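Against the binder

I've now read the Vevitz good practice guide for small tabletop arms twice, once in September when Roscoe Haverford forwarded it with the subject line "finally," and once last night with a pen. It is 61 pages long. I have been setting up and tearing down benches with small arms on them for a fair while, and I wanted to like it. I'm going to say where I think it helps and where I think it is furniture.

Some background for the few people who read this and don't do this for a living. If you have a big arm in a car plant there are real standards, written over decades, mostly in response to people getting hurt. If you have a pair of light arms on a table that pick up dishes, you are in a funny spot. The serious documents technically say things about you, but most of what they say assumes a machine that could put a hole in a wall. So labs write their own rules, or copy someone else's, or have none and a laminated sign. Vevitz noticed the gap and wrote a guide, Ruveck adopted it as their house rules, and now we are being asked to adopt it too. That's how I come to have a pen out.

The first 16 pages are definitions. I don't object to definitions. I do object to defining "operator," "attending operator," "supervising operator" and "responsible person" and then using all four for what in any room I've worked in is the same human being holding a coffee. Emlyn Pumphrey, who sat in on two of the drafting calls, tells me this was a compromise between people who wanted one word and people who wanted six. Fine. But a rule gets followed by somebody who is tired and wants to go home, and if that person has to work out which of four people they are being at the moment, they'll skip the rule.

Then the checklist. There are 22 items to go through before any session, and you are to initial each one. I did this properly for a month. I mean properly, reading each line, looking at the thing, writing my initials. By the second week my hand was moving before my eyes were. I went back over our sheets afterward and found I had initialed "floor area clear" on an afternoon when I distinctly remember stepping over a box to get to the clipboard. So I have seen what a 22-item list does to a person who believes in it, and I'd guess it does worse to a person who doesn't.

Which of them would I keep? Not many.

Cables. Keep it, and make it longer. The guide gives cable routing one line ("ensure cables are dressed appropriately") and I would trade the whole definitions chapter for a decent page on it. Most of the trouble I've personally had with small arms came down to a cable: too short at full reach, too long and catching on something, clipped where it should have been free. Move the arm by hand through everything it is going to be asked to do and watch the cable the entire time, not the gripper. "Appropriately" isn't an instruction. Roscoe says you can't write a number for slack because every arm is different. True, but you can write "move it to its limits and look," and they didn't.

Power cut within reach. Keep. Also say whose reach. The guide says the operator's, and see my complaint above.

Marked positions for objects. This is where I part ways with pretty much everybody. The guide wants the start position of each object marked or measured and restored between runs, with a tolerance. I see the appeal, because you get tidy results you can compare. But the whole reason anyone bothers with breakfast trays and tableware is that tables in houses are not measured. If your arm only works when the mug handle points where it pointed yesterday, I'd like to find that out early. My own rule is to fix the list of objects and write down roughly how they were laid out, then let them sit where a normal person would put them down. Emlyn thinks that is sloppy and says so every time. We had a long argument over this on the train and neither of us budged.

Photograph the setup before each run. Keep, and take it from at least two angles, one of them from wherever the arm itself is looking. I came around to this slowly. I used to think one wide shot was plenty. But a wide shot tells you where the bases are and how the cables run, and it is no help at all with whether the plate is half hidden behind a finger from the only viewpoint that matters to the gripper. You also get surprised by what things look like. A colored mug seen from one side can turn mostly white from overhead, and if somebody's notes say "the orange one" you can lose a whole morning to it.

Food. The guide has a section on "organic and perishable test items" that reads like it was borrowed from a cafeteria manual. Change items at set intervals, log disposal, record batch. Nowhere does it ask the question I'd ask, which is whether your notes say what is on the tray in words that two people would both use. Is it bread or is it cake? Is it a roll or a croissant? I have watched two grown adults label the same pastry two ways in the same file and then blame the software. Pick the word before you start and write it on the sheet. That costs nothing and I have never seen it in a standard.

Enclosures. The guide recommends plain, light, matte walls where practical and I have no quarrel with that. It then recommends that the walls be "certified," and doesn't say by whom or for what. I asked. The reply I got pointed me to an annex, and the annex pointed me back to the section.

Now, cost, which the guide handles by not mentioning it. Lumenta sell a ready-made compliance pack to go with it: the binder, the stickers, tags for the cables, a year of access to the online forms. It's 715 dollars per bench. Vundel have a cheaper one without the stickers. I've looked through both, and there is nothing in either you couldn't do with a notebook and an hour, apart from the feeling of having bought something. I know that feeling is worth money to some managers. I have been told more or less openly that the binder on the shelf is for visitors.

And that's my larger worry. A good rule changes what your hands do. You read "watch the cable, not the gripper" and the next time you're at the bench you watch the cable. A lot of what is in this guide changes what your paperwork does, and leaves your hands alone. I don't think the Vevitz people are cynical, for the record. I think they wrote down everything that anyone on the calls said was important, and then nobody on the calls wanted to be the one who took something out. I've been on calls like that. I have been the person who wouldn't take something out.

Roscoe's counterargument, which I'll give fairly as he's going to read this: new people don't have my habits, and a long list at least puts everything in front of them once. He says I learned by having things go wrong and he would like his students to learn some other way. I don't have a good answer to it. My bad answer is that I would give the new person a list of five things and make them explain each one back to me, standing at the bench. He says that doesn't scale past one bench. Maybe not. I've only got the one bench's worth of patience.

What I'm going to do, until somebody makes me do otherwise, is run on a single page. Cables through full travel. Cutoff in reach of whoever is closest. Grippers open and clear of the objects before anything starts. Object list written in agreed words. Two photos, one wide and one from the wrist. I'll keep the 61 pages in the drawer and go to them when I have a question, and I'll keep a tally of how often they answer it. If the tally embarrasses me I will post that too. 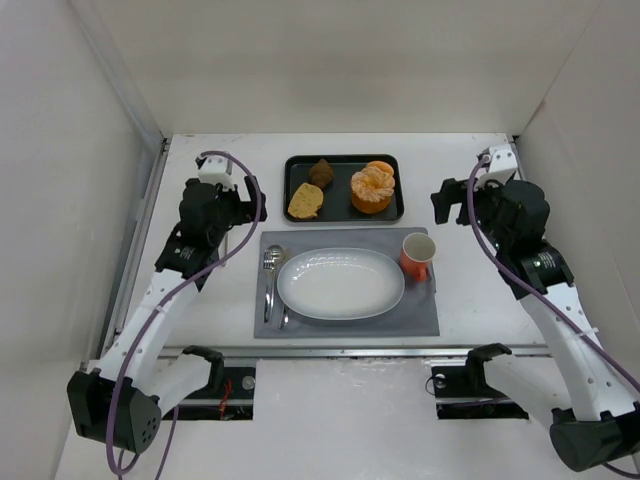
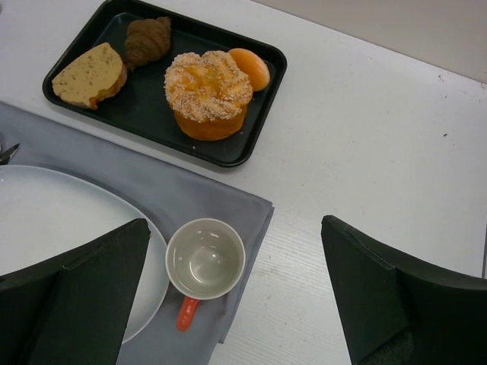

Tray, plate and gray cloth, wide and then from the wrist.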